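# Clearing the Reading Table

*How a staff library put its shared desk in order, one pile at a time*

The staff library at Kerico occupies a single room on the ground floor, and for most of its life it has been governed by a notice asking readers to leave the table as they found it. As the table was seldom found in good order, the notice had little effect. In May the library changed its approach. Under the direction of Nii Zakaria, who manages the collection, the room now follows a written routine for dealing with books, loose papers and stationery at the close of each session.

The routine is short. It fills one side of a sheet and is intended to take 15 minutes. It asks the last reader to gather, to sort and to return, in that order, and it gives most of its attention to the first of these.

Gathering, as the library understands the term, means bringing all printed matter on the table into one stack. Thick volumes go at the bottom, thinner ones above them, and folders and loose sheets at the top, where they can be removed without disturbing the rest. Readers are asked not to judge at this stage what is wanted and what is not. Mr Zakaria is firm on the point. "People stop to read," he said. "They pick up a folder, they open it, and half the evening has gone. Stack first. Open things later." 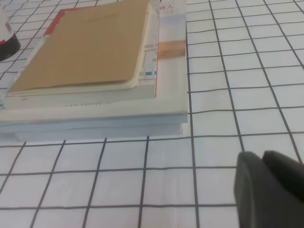

*Books and papers gathered into one stack, with a tan cover at the top.*

A stack of this kind need not be perfectly square. Books of different sizes will not align on every side, and the routine asks only that the pile should stand safely and that no sheet should be left where it may be creased. Staff have found that a pile of more than 10 items tends to slide, and larger quantities are now divided in two.

The table covering was the subject of some discussion. The library had previously used a dark green cloth, inherited from a meeting room, on which pencils and paper clips were easily overlooked. Salamatu Zakaria, who is responsible for furnishings across the building, proposed a white cloth with a thin black grid. Her reasons were practical — small objects show up clearly against it, and a book can be set straight by eye along a printed line. The cloth is shaken out and smoothed by hand each evening, although a certain waviness in the lines is accepted.

The wall behind the table has been kept plain. Earlier proposals for a noticeboard and a narrow shelf were both declined, on the grounds that any surface within reach of a reader would soon be holding papers.
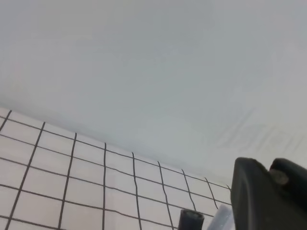 Sorting begins once the stack is complete. Each item is assigned to one of four places: the shelves, the returns tray, the owner's pigeonhole or the recycling box. Bound volumes rarely cause difficulty. Folders and notebooks do, particularly where no name has been written on the cover, and these are held for 5 working days before they are opened by a member of library staff.

Trade brochures are treated separately. The library receives a good many of them, in several languages, and they are useful for a limited time. The present rule is that a brochure may stay on the table while someone is consulting it, after which it is filed upright by subject. Glossy covers slip against one another when laid flat, and the library's former practice of keeping brochures at the foot of the pile was abandoned for that reason.

Stationery comes last. Pens, pencils and markers for general use are kept in a pen holder towards the back of the table, where it does not interfere with reading. Markers are to be capped before they are put away. Pencils are checked at the same time, and those which need sharpening are set to one side for the morning.

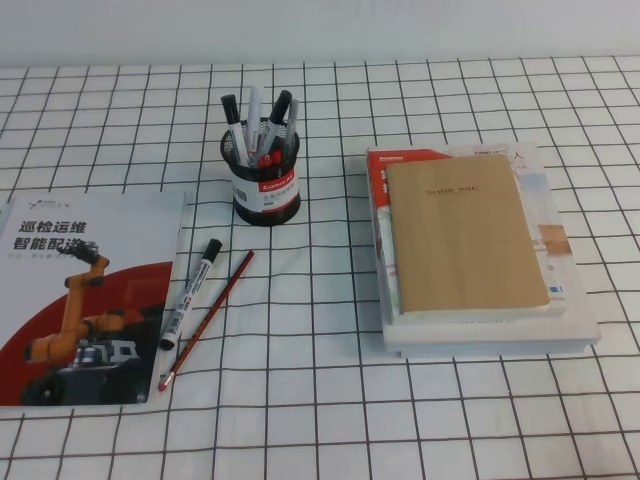 *A brochure, a marker and a pencil on the gridded cloth, with the black mesh pen holder beyond.*

The routine will be reviewed after 4 months. Ms Zakaria has asked that a second cloth be bought so that the first may be laundered, and the request has been approved. Copies of the sheet are available from the library desk, and departments with shared tables of their own may adapt it as they see fit.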